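Belari Workroom: Table and Block Inspection Checklist
April 2018
Table tag: 3,730
Block set tag: 1,614
Result: Passed with comments

Mark each item OK, Fix or N/A. Write a comment for anything marked Fix. Leave the sheet in the wall folder when done.

1. Walkway and floor
1.1 Path to the table clear on the way in from the door: OK
1.2 Floor dry and swept: OK
1.3 Bags and coats on hooks: Fix
Comment: Two coats over the back of a chair. Moved to the hooks during the check. The hook by the window is loose and needs a longer screw.

2. Tabletop
2.1 No splinters along the front edge: OK
2.2 Seams between planks flat to the hand: OK
Comment: One seam was raised in January and has been sanded. Checked again with a cloth and the cloth did not catch.
2.3 Surface clean, no glue or wax left behind: OK
Comment: Use the Tekia cleaner only. The spray from the kitchen leaves a film and blocks slide on it.
2.4 Table level: OK
2.5 Overhead light does not make it hard to see the work area: Fix
Comment: The light wood picks up glare. You can still work, but it gets tiring after a while. Ask for a diffuser on the fixture over the table.

3. Tape square
3.1 Square marked in black tape: OK
3.2 All four sides stuck down: OK
3.3 Corners not lifting: Fix
Comment: One corner was starting to lift. Pressed down for now. Replace the whole strip at the next check. Do not patch over it, as the double layer makes an edge that tips a block.
3.4 Spare roll in drawer: OK

4. Blocks
4.1 Red, yellow and green blocks all in the set: OK
4.2 No cracks or sharp corners: OK
4.3 Paint sound, not flaking: OK
Comment: The green surface is a little uneven. It was rubbed hard with a dry cloth and nothing came off. Leave as is. If it starts to chip, order a new one from Cendevlow and quote the block set tag.
4.4 Blocks stacked only in or next to the square: OK

Table and blocks in use:

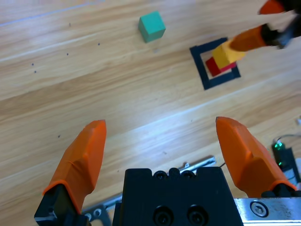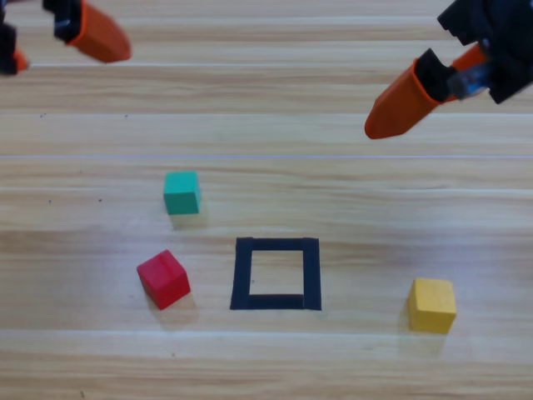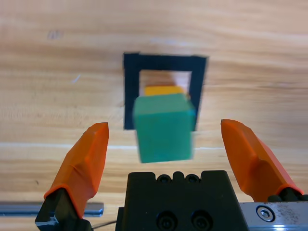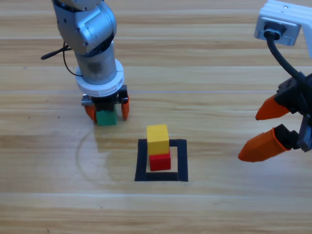

5. Cables and power
5.1 No cable crosses the walkway: OK
5.2 Insulation not cut or pinched: OK
5.3 Plugs pushed all the way in: OK
5.4 Power strip off the floor: Fix
Comment: The Malý strip has come off its bracket again. Screw it to the wall this time. The sticky pads do not hold on that paint.
5.5 Slack in cables near the table kept away from the blocks: OK

6. Putting away
6.1 Blocks wiped and back in their box: OK
6.2 Box lid closes: OK
6.3 Tabletop wiped along the grain: OK
6.4 Light off, door locked: OK

Fixes to carry over
- Loose coat hook by the window (1.3)
- Diffuser for the overhead light (2.5)
- New tape for the square (3.3)
- Power strip bracket (5.4)

Items 3.3 and 5.4 should be done before the next session. The other two can wait for the regular maintenance visit. Write the date of each fix next to its number and keep this sheet with the one from January.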